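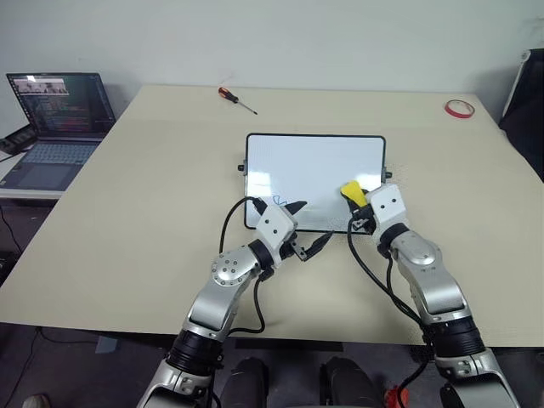 Drotik: a whiteboard dataset for two arms, a marker and an eraser

README, second release. The first release had a README too, but it was four lines long and one of them was wrong.

What you get

Drotik is a set of 480 teleoperated episodes in which a two-armed robot writes on a small tabletop whiteboard with one hand and erases with the other. The left arm always has the marker. The right arm always has the eraser. We tried letting them swap during the pilot and ended up with a policy that erased with the marker, so the roles are now fixed and will stay that way.

Of the 480 episodes, 449 are usable for training. The rest are in a folder called rejects, with a one-line note on each. Please read the notes before you decide we were too strict. "Wrote on table" is a fair sample of the genre.

The question we wanted to answer is narrow. If you train a policy to write and a policy to wipe, and then run them side by side on one body, do they stay out of each other's way? Our baseline, Skoredau, is a single policy trained on both arms at once. The comparison, Kravchuk, is two separate policies with a small shared signal between them that says, more or less, "I am near the board." We expected Skoredau to win easily. It did win at writing. It lost at wiping, by enough that we spent a week looking for the bug, and then another week admitting that we couldn't find one.

Layout of the release

episodes/ holds one folder per episode, with head camera video, joint positions for both arms, gripper commands and the text prompt
rejects/ is the same, but sadder
splits/ has train and test lists as plain text
notes/ has operator notes, spelling untouched
flekton/ is the loader

Flekton is the loading library we wrote because the one we used before could not handle an episode with two arms unless you told it there were two robots. It has no clever features. It reads an episode, lines up the video with the joint data, and gives you a dictionary. If you want it to do something else, the file is short and you are welcome to it.

Prompts

Every episode has a prompt in everyday English, such as "write a seven" or "wipe the right side." Prompts were written before the episode, never after, so some of them ask for things the operator then failed to do. Those are in rejects. A few prompts ask for things that make no sense, like wiping a part of the board that has nothing on it. We kept these on purpose. A good policy should wipe anyway or hold still, and either is counted as correct. Drawing something new in order to have something to wipe is not correct, though I did have some respect for it.
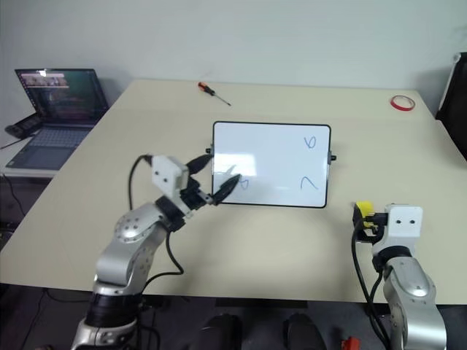 Marta Yatsenko

Digits are the main writing task in this release. Letters come next, once I have found a way to score them that doesn't involve me squinting. The 6 and the 7 cause different kinds of trouble: a 6 needs one long curve with steady pressure, and a 7 needs a sharp corner, where the marker likes to skip. The 5 manages to need both, and the scores show it.

The board comes in two setups, flat on the table and propped upright, and each episode is tagged flat or upright. Do not mix them without the tag. Flat is kinder to the pen and harder on the camera angle. Upright is the reverse, and also picks up glare from the room lights, which can wash out whatever is written underneath. We thought about changing the lights and decided that anyone using this outside our room would have lights too.

How episodes are scored

Writing: a digit counts if a reader who has not seen the prompt names it correctly. One reader per episode. Where the reader said "could be a 6," it does not count. I am aware that this is harsh on the robot and that my own handwriting would not pass.

Wiping: the named area must be clean enough that the digit can't be read. Faint gray smears are allowed. If we had required a spotless board, the test set would be very small.

Contact: we log every moment when the two grippers come closer than the safety limit. This is the number that separates the two methods best, and it is the one I would look at first. Kravchuk keeps its arms apart by waiting. Skoredau keeps them apart by luck for most of an episode and then runs out.

The test split has 110 episodes. They come from the usable set and share no prompts with training, apart from the nonsense ones described above.

Known problems

Occlusion is bad and is going to stay bad. With only a head camera, the marker and the gripper often hide the stroke being drawn. Some policies seem to learn to write without looking, and it works better than I would like.

The table was never cleared between sessions. The same tools turn up in the background often enough that a model could use a screwdriver as a landmark. If you crop to the board, scores drop a little for Skoredau and not at all for Kravchuk. Make of that what you will; I made a plot, and it is in notes/.

Gripper commands for the right arm lag the video by 2 frames in the upright episodes. Flekton corrects for this by default. If you load the files some other way, you will need to do it yourself, and you will forget, and then you will write to me.

Marker ink color is not recorded anywhere. I thought it would be obvious from the video. Under glare it is not.

Terms

Free for research and teaching. If you find an episode in the main set that belongs in rejects, open an issue with the episode number and the reason. Moving one the other way takes a better argument.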